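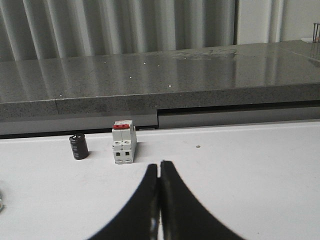

Loltier Small Parts Set, notes and data card

Last touched 12/30/20 by Ngọc Vi. Written fast, will clean up later.

What it is

Small hardware on a white tabletop. Electrical and plumbing bits, the stuff that ends up in the same drawer in every workshop. 148 clips in this release, each with a short text note on which parts are out. Most have two parts on the table, a few have more.

Parts (short names used in the notes)

breaker2: two-pole miniature circuit breaker, white housing, red toggle across both poles
cap_blk: electrolytic capacitor, black sleeve, short and squat
valve_red: small gate valve, brass body, red handwheel
clamp_w: pipe clamp, white plastic, open on one side
Full list in parts.txt. Sơn Đặng keeps that file, ask him before adding a name.

How the parts are placed

Stand things up if they stand up. Capacitor on its end, breaker upright, valve on its base with the wheel on top. Clamps lie flat. Leave a gap between neighbors so the outlines don't merge. No labels or tape on the parts themselves.

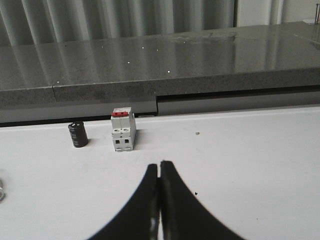

Same pair can show up in many clips with the order and spacing changed a little, so don't split train and test by clip. Split by pair. Zaid Nassar found this out the hard way in August, his first scores on breaker2 were way too good and we had to redo the table.

The toggle bar is one part of the breaker. Don't mark it as two switches. Terminal openings and screw holes are not marked seperately, we tried and gave up.

Print on the capacitors: treat as unreadable unless you can really read it. Do not fill in values from the parts list.

Notes format

One line per clip. Clip number, short names from left to right, then anything odd. Plain text, UTF-8. Old notes from the Totis batch used commas, new ones use tabs. Loader takes both. 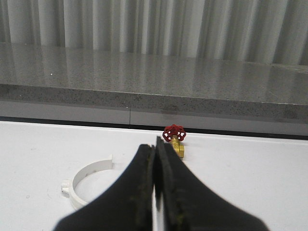
White parts are the weak spot of this set. Boundaries were drawn by hand by Hường Phùng and checked by Tài Nông, and they still disagree on 5 clips (listed in disputed.txt). Brass and red are easy, anyone can trace a handwheel. The clamp is the one that eats time: white plastic on a white table, and you mostly go by the gray shading and the shadow inside the ring. Zoom in before you trace. The hole in the mounting tab counts as background, and so does the space inside the ring.

Known problems

- clamp_w outlines run a bit fat in the early clips
- shadows sometimes got included under cap_blk, fix in progress
- valve_red is called "tap" in some Totis notes, same thing
- faint smudges on the tabletop are not parts, leave them unmarked

Questions go to Ngọc. Corrections too, send the clip number and the line you want changed, please dont send a whole new notes file.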